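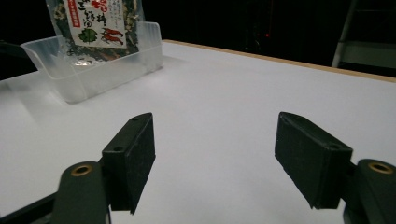

Figure 3. View from the hand-held gripper with its fingers open (top) and with a pouch held between the fingers (bottom).

4.2 Grasp proposals for film packaging

Thin film is where our perception stack has the most room to improve, and it is also the part of Finura we most enjoyed building. A rigid box gives the planner two clean faces and a stable depth reading. A pouch gives it folds, glare and an outline that moves as soon as something touches it. Take the bag of dried flakes standing in the translucent container in Figure 3 (top): much of what the camera sees there is clear plastic in front of more plastic, with a white label as the one strong patch of contrast. Our first depth-only model, Triệu, was drawn to labels like this one and put its grasp points on them, over the contents, where the pouch is thick and tends to roll away from the fingers.

Finura handles the problem in two passes. The first pass segments each pouch into a filled region and a free region, the free region being any part of the film with little or nothing behind it. The second pass scores candidate grasps on the free region only, using the local fold direction, the distance to the filled region and the clearance each finger needs on the way in. We trained both passes on 2,389 demonstrations recorded from the wrist view. Hậu Đặng and Lộc Đào labeled the free regions by hand, and their masks are remarkably consistent even on film that is hard to tell from the table under it. The scoring head is small enough to run on every incoming image, so a candidate can be dropped and replaced in the middle of an approach.
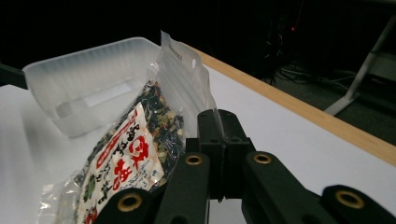 The choice of the free region pays off in control as well as in perception. With the fingers closed on flat film, the gap between them carries very little information about the grip, so we stopped using gap width as a success signal for this class of object. The controller looks instead at how the label moves relative to the fingers over a short window. If the label follows the gripper, the grasp is kept. If it lags, the controller opens, backs off along the approach axis and asks for a new candidate. It is a simple rule, and we were delighted by how far it went! Sang Hồ added one refinement: the window restarts whenever the pouch bends sharply at the pinch point, which had been causing needless retries on tall pouches.

Reflections remain the main source of bad masks. A bright fold can split one free region into two, and the scorer then treats the fold as a boundary and avoids a perfectly good strip of film. We reduced this by training with 2,000 synthetic glare patches, pasted along fold lines - random placement helped far less. Printed marks near the top of a pouch cause a related error, in which the first pass takes them for contents. Hưng Từ's fix was to pass the full pouch outline to the network as an extra channel, so that print close to the rim is read in context.

All settings in this section were fixed before the 100 evaluation trials described in Section 5, and the same weights were used for every pouch.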